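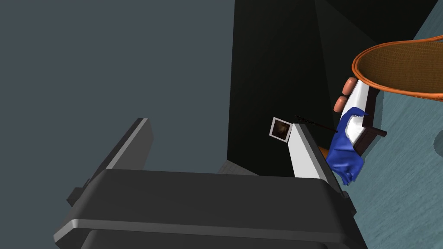 How much does the choice of gripper matter when a robot has to pick up a soft thing lying among hard ones? In our trials it mattered more than the choice of controller, and by a wider margin than we had guessed when we began.

4.2 Comparing the two grippers in simulation

We were keen to put the Lunia and the Onislow through the same household clutter, and the simulator made this a pleasure. Both are parallel grippers with two fingers, and both were mounted on the same simulated arm and driven by the same controller, Han, with its settings left alone between runs. Each gripper made 270 attempts over 7 room layouts. Figure 4 shows a view from behind the gripper, with the fingers apart and a crumpled blue cloth draped partly over a white object with a dark brown frame. Part of a woven basket with an orange rim can be seen beyond.

Cloth is a lovely test. It hides the edges of whatever it covers, and a finger that comes in a little too low will push the hard object away before it has any hold on the fabric. The Lunia managed 174 clean lifts, and its best runs were a joy to replay: one finger slid under a fold, the other closed on top, and the cloth came up by itself. The Onislow did well on bare objects but caught the frame underneath in nearly a third of its attempts at the cloth. We put this down to its thicker fingertips, and a quick trial with thinner tips (not scored) pointed the same way.

Lihua Jiang suggested that we also vary the starting width between the fingers. A wide opening helped both grippers with cloth and did little for anything else — a small finding, but one we now use in all our Pirnport work. Narrow openings saved time on the approach and lost it again in repeated tries.

The view from behind the gripper has its limits. The palm takes up a good deal of it, and the fingers can hide the very fold that the controller is aiming for. Adding a second camera to one side is the obvious next step, and we are excited to try it. Contact forces for both grippers are given in Section 4.3, together with the friction values used for the cloth.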